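Ticket 2423 – Demo table, arm stops short during open day run-through
Site: Plernham, visitor hall
Opened by: Talha Soomro
Status: Open, watching

First note, 2018-02-01

Hello all, and sorry in advance for the length of this one. We did a full run-through of the visitor demo this morning with the Tredance arm, the same cloth-and-dish routine we showed the Griffiths people in December, and it stopped twice with fault 372 just as it started its move toward the cloth. Everyone watching was very kind about it (one lady told me her dishwasher does the same thing), but I would love to have it sorted before the doors open to the public.

What I checked first

Power and air are fine. The emergency stop was out, and I pressed and released it again to be sure. The log only says the target was lost, which I take to mean the camera could not decide where the cloth was. I restarted the controller, ran it with the table as we had left it, and got the same fault in the same place.

Second note, after lunch

I went back and looked at what the camera was getting. The cloth is dark navy and lies over the light blue dish, hanging over the rim onto the table, so I had expected it to be the easiest thing in the world to find. The picture is soft all over, though, and there is a big whitish patch of reflected light on the tabletop, lower down from the dish. My money is on one of those two, and I would rather try them one at a time than change everything and learn nothing.

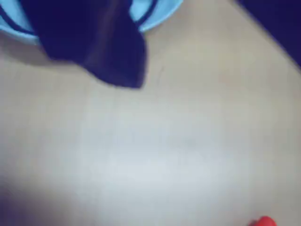 Steps tried so far

1. Refocused the lens by hand and locked the ring. The edges look better on my monitor, but I would like a second pair of eyes on it.

2. Turned off the hall spotlights nearest the table. One run completed, then fault 372 came back on the next.

3. Raised the search timeout to 1000 ms. No difference that I could see, so I put it back.

Still to do

Could someone from Drakitport send over the matte table cover they offered us last time? I would also like to try the older vision settings, if anybody still has them – mine went when the laptop was replaced. Please leave the spotlights off until then, and call me if you need the hall key. Thank you all so much for your patience with this!

Talha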